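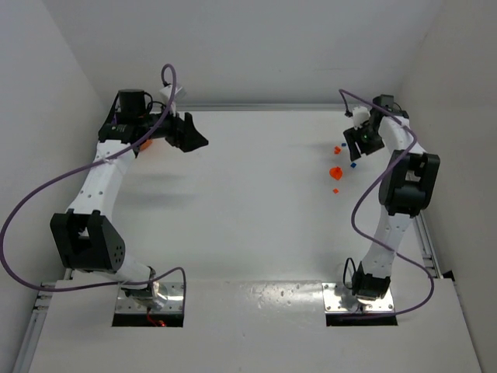 Serpil Türkmen asks whether a white work surface is a sensible choice at all, given how quickly it shows marks. The question has reached Sudotura more than once since the Livurden rooms opened in May, and we are answering it in this thread.

Our position is that a pale surface should show marks. Small screws, offcuts of wire and drops of adhesive are easily missed on a dark top. On a white one they are found at the end of the session and removed.

The left and back walls are light gray and the right wall is a warmer beige-gray. Several members have asked if this was intended. The right wall belongs to an earlier refit and will be repainted when the budget allows.

The narrow metal rail along the bottom of the back wall should be wiped each time the surface is wiped. Dust collects there first. Please use a barely damp cloth and follow it with a dry one.

Cleaning, in brief: mild dish soap in warm water for everyday marks. No scouring pads, no bleach, no acetone. Ink should be reported to the Bozkurt desk and left alone until staff have looked at it.

Anything small that is left on the surface after 6 p.m. goes into the found-items drawer in the corridor. Items are kept for seven days. Larger items stay where they are and a note is sent to the person on the booking.

Cables should not hang over the front edge, where sleeves catch them. Two members reported this in the spring — our thanks to both.

Nevzat Karakaya has revised the wall card with the cleaning steps, and printed copies are at the desk. The old card mentions the Jolard spray, a product we no longer stock. Please discard any copies you still have.

Further questions on surfaces and storage may be posted as replies. Booking questions should go to the desk.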